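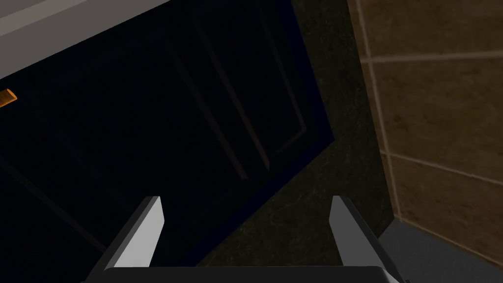

4 min read

Checking whether a site is blocked on your home connection
By Tomoyo Amano

When a page won't load, work through these steps in order before calling your provider.

Try the same address on your phone with Wi-Fi turned off. If it opens on mobile data, the site is up and the trouble is on your home line. If it fails on both, wait 10 minutes and try again.

Look at the error. "Server not found" usually points to DNS. A connection that resets right away, or a page you didn't ask for, can be a filter. Error 451 means the page was withheld for legal reasons.

Change the DNS server. Open your router's settings, find the Internet or WAN page, and write down the numbers already there. Then enter the addresses of a public resolver. Restart the router and clear the browser cache.

Check the parental controls. Many providers switch these on by default, and they catch plenty of harmless pages. My own account had a list of 22 blocked categories, including forums.

Turn on HTTPS-only mode in the browser. It stops anyone on the line from swapping in a different page.

Keep notes: the address, the time, the network and the exact error. Mehwish Afridi keeps hers in a spreadsheet, which made it easy to see that one news site failed only in the evening.

Running network tests can be risky in some countries. Read up on local law first.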